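Sillomholm: what our trailer did (and didn't) do

For my media project I picked the launch of Sillomholm, a small exploration game where you row between islands and map them. Arash Fallahi and I made a 15-second trailer and watched who clicked. I'd never cut a trailer before, so January was a lot of coffee!

We made two versions. One opened with the sea and music, the other with Dorothy Gosling reading the captain's first letter (she did it in one take – I was so jealous).

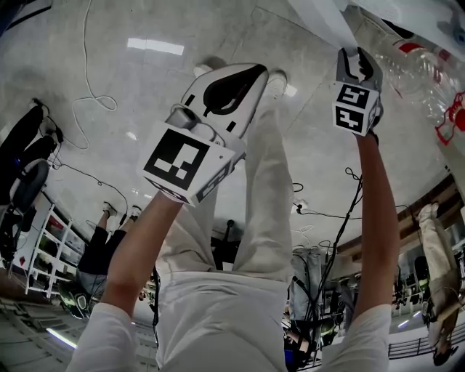 Fig. 1. Two hand-held grippers with marker cubes, over a tiled floor.

The letter version won easily. It got 1,882 views against 522 for the music one, and people left comments asking who the captain was. I was hoping for 2,000 but I'll take it.

One thing I'd change is the ending. Our title card came up way too fast, and Kohei Hattori had to pause it to read the name. Next time I'd also post both versions at the same hour – we put the music one up past midnight, so the comparison isn't totally fair.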